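Cadside 10K thread, typing this on the bus so bear with me

1/ Ebuka Dauda went out way too hot. Led through 3K, looked over his shoulder twice, you knew right then. Kuldeep Semwal just sat there. Waited.
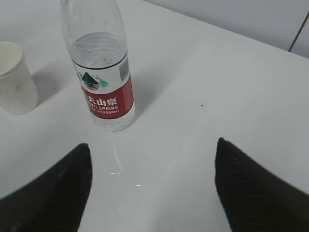
2/ The hill. Always the hill. Semwal goes at the bottom and only Lawal Edet goes with him. Gap is some 200 meters by the top. Dauda gone backwards, ended up 6th

3/ Edet tried him twice on the flat along the canal. No dice. Semwal by 3 seconds, first win since he moved over to Tindthorpe. Edet's second runner-up spot here in 2 years, he was not thrilled lol
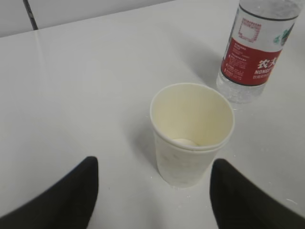 Paper cups, stacked.

4/ Women's race was better and got half the crowd. Colette Gaillard ran the whole thing from the front into that wind. No pacer, no help. Kokine had three girls in the chase pack and they could not agree on who should work 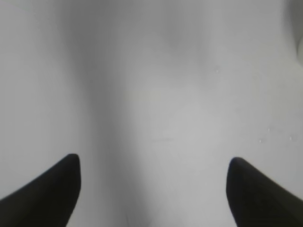 and by the time they sorted it out she was already on the bridge. Game over. Course record? Missed it, wind cost her for sure. She said she'll be back in November for the cross country, which, yikes for everbody else

5/ Team prize to Bashir on the countback. Bello Ojo ran their last scoring leg with a bad calf and still passed two guys on the final straight. Best finish of the day imo

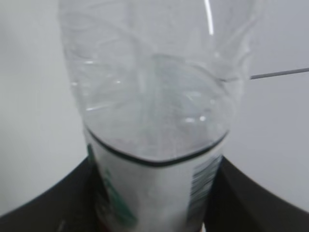

Clear bottle, pretty crinkled.

6/ Full results supposed to be up by 6 tonight. Chip times looked off for the back half so dont panic if yours is wierd, email them. Ok my stop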